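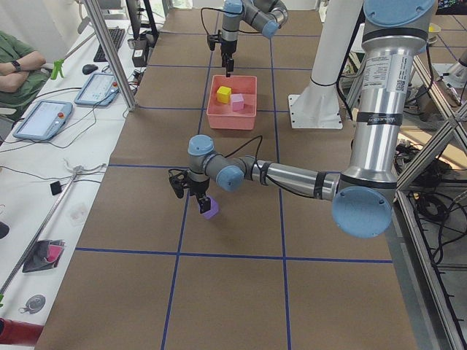 The video assistant works with lines for most of a match, and the woman who agreed to talk to us has worked with them for four seasons. She trains assistant referees and replay officials for the league Cidach plays in, and she asked to be left unnamed so that she could talk freely about decisions that are still argued over. The first thing she wanted to clear up was the offside line itself. People picture it as paint, she said, or as something like blue tape stretched across brown paper, with an edge you can put your finger on. "It's a calculation laid over a picture. The operator picks a point on the defender's body, picks a point on the attacker's body, and the software draws from there. If the point is wrong, the line is wrong, however sharp it looks on your television."

We met at the training ground in Drarncombe between two classroom sessions. She had spent the morning taking a group through the goal that was ruled out in January, when Cidach played Garkero and lost by one. The scorer's shoulder was judged to be ahead of the last defender's knee. The check took four minutes, and most of the complaints afterward were about that.

"Four minutes is too long, and I'd say that to the crew as well," she said. "But I know where the time went. There were two phases to look at. The first pass was tight, the second pass was tight, and they had to be sure which one mattered."

The order of the work is fixed. The replay operator finds the kick point, meaning the first contact the passer makes with the ball. Only then does anyone look at the attacker. On a normal broadcast camera the ball can be touching the boot in one picture and well clear of it in the next, and a sprinting forward covers real ground in between.

"Trainees always want to go straight to the forward," she said. "I make them stay on the passer. I take the forward out of the shot if I have to. Get the kick point, say it out loud, have the other person agree, and then move on."

We asked which part of the arm counts. She answered by pulling up her sleeve and pointing at the bottom of the armpit. Anything level with or above that can score a goal, so it can be offside. Anything lower on the arm is ignored. In the Garkero match the crew placed the marker at the edge of the sleeve, then moved it up. Viewers at home saw the marker move and took it for indecision.

"That was the best thing they did all night. The first placement was too low and they caught it. If they'd left it, the picture would have looked cleaner and the answer would have been less reliable."

She is less patient with the late flag. Assistants are told to wait when a clear attack is under way, so that a goal isn't lost to a mistaken signal. She agrees with the instruction but thinks it is being stretched. In one youth match she watched from the stand, an assistant let play go on for seven seconds with a forward who was plainly offside, and the goalkeeper and a defender ran into each other at the end of it.

"The delay is for close ones — tight, with a real chance of a goal. If you can see a yard of grass between them, put the flag up."

Coppens, the firm that supplies the replay equipment, has offered the league a semi-automated system that suggests the kick point and the body points on its own. She has seen three demonstrations. It was quicker each time, she said, and she would take it tomorrow for the simple cases. Her worry is about players who are bunched together, where one leg hides another and somebody still has to check that the system has picked the right player.

It would also do nothing for the question of interference. Whether an offside player blocked the goalkeeper's view is a judgment, and the referee may be sent to the monitor to make it.

"I get asked when we'll have a machine for that," she said. "I don't know. I'd like the referees to stand closer to the monitor, to begin with. Some of them look at it from two steps back, and you can't see a goalkeeper's eye line from there."

Her afternoon group was already waiting in the corridor. They were due to look at handball.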